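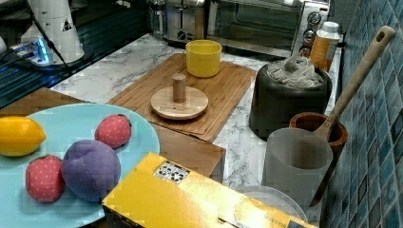 Jatell Soft Fruit, Four-Piece Set
Toy Library Review, Tollwood Family Center
July 17, 2022

Rating: 81 out of 100
Recommended for general loan

The Jatell Soft Fruit set was added to the review list in January at the request of the Morgan branch, which had withdrawn its hard plastic play food because of cracked seams. The set consists of one lemon, two strawberries and one plum, all in plush fabric. No dish is included. Branches should supply one of their own, and a light blue plate from general stock was used for this review.

Appearance and construction

The fruits are simple in shape and strong in color. The strawberries are red with small white dots, the lemon is plain yellow, and the plum is a deep purple divided into panels by its seams. It is by far the largest piece. The strawberries are small in comparison, and reviewers at both branches noted that the set makes no attempt at consistent scale. A strawberry and a plum can be told apart by size alone, which was useful in sorting games with younger children.

The stitching was checked before the first loan and again at the end of the trial period. One strawberry showed a pulled thread near a seam and was repaired in a few minutes. The remaining three pieces required no attention. The plum, at 71 grams, is heavy enough to sit where it is put. The lemon tends to roll.

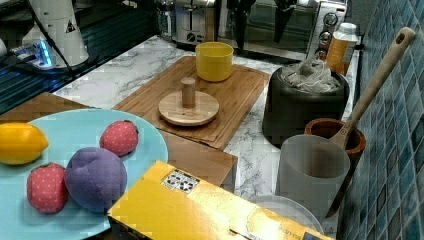
Lemon, plum and two strawberries from the Jatell set.

Use in play

The set was most successful in pretend cooking and serving. Children carried the fruits on the plate, offered them to adults, and returned them to be "washed." Play lasted longer when a few ordinary household items were added, such as a plastic cup or a wooden lid with a knob large enough for a small hand to grip. Branches that keep a play kitchen will have suitable items already.

The fruits cannot be cut or taken apart. Children who were used to play food with hook-and-loop joins looked for the join and lost interest sooner. For this group the Barnden slicing set remains the better choice, although it is noisier and has more pieces to check on return.

Cleaning

Surface cleaning with a damp cloth and mild soap removed fingerprints and light stains. The lemon shows marks more readily than the darker pieces – branches may wish to inspect it first. A full wash in a mesh bag was also tried. The plum took two days to dry, and this should be allowed for in the loan schedule. Tumble drying is not advised.

Storage and labeling

Four pieces make for a simple check at the desk. The drawstring bag supplied with the set is thin, and the printed card inside it tore during the first month. Morgan has moved its set to a lidded box with the contents list taped inside the lid, and this arrangement is suggested for all branches.

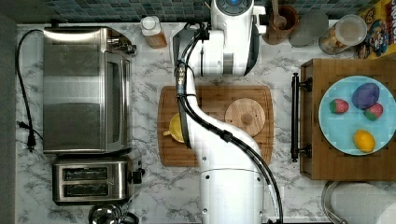 One borrower has written to disagree with the score, saying that the set deserves more because it is quiet, it packs flat enough for a small bag, and a dropped lemon does no harm to a floor or a foot. The same message asks whether a pear or a banana could be added, as two strawberries seem a poor use of a four-piece set.

The request for further fruits has been passed to Jatell. Sets may be reserved at either branch for a loan period of three weeks, with one renewal.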